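Desk duty at Flevarden

Open day, 18 July 2020. Doors at ten, coffee gone by half past. Seventy-five visitors booked, way more turned up, and Gus Mahmoud at the door gave up on the list pretty quick.

Werkden has the ground floor here. Big gray room, tape on the floor, cables everywhere – mind your feet. The job this summer is tidying a desk. Sounds dull. Isn't, when two arms have to share the one tabletop and stay out of eachother's way.

Umut Çınar runs the demo. Talks fast, drinks cold tea. His team has logged 275 tries at the desk task so far, thirty of them this week. Pens are fine, he says. Sticky notes are the worst. "They slide, they bend, they stick to the wrong thing. I dream about them."

A kid up front asks if it can do homework. Big laugh. Ozan Altıntaş says ask again in December.

Then quiet. Everyone leans in for the next round.

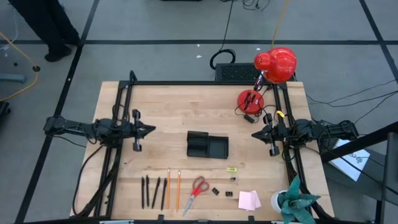 Page 30

Organizer empty, grippers closed, pens and pencils laid out along the near side with the scissors and clips. Red lamp at the back corner, plant at the front. Çınar likes it to look like a real desk, plant included – he waters it himself.

Next stop upstairs, where Aurelio Rivas had the drawer test and a very long que. More on that next issue.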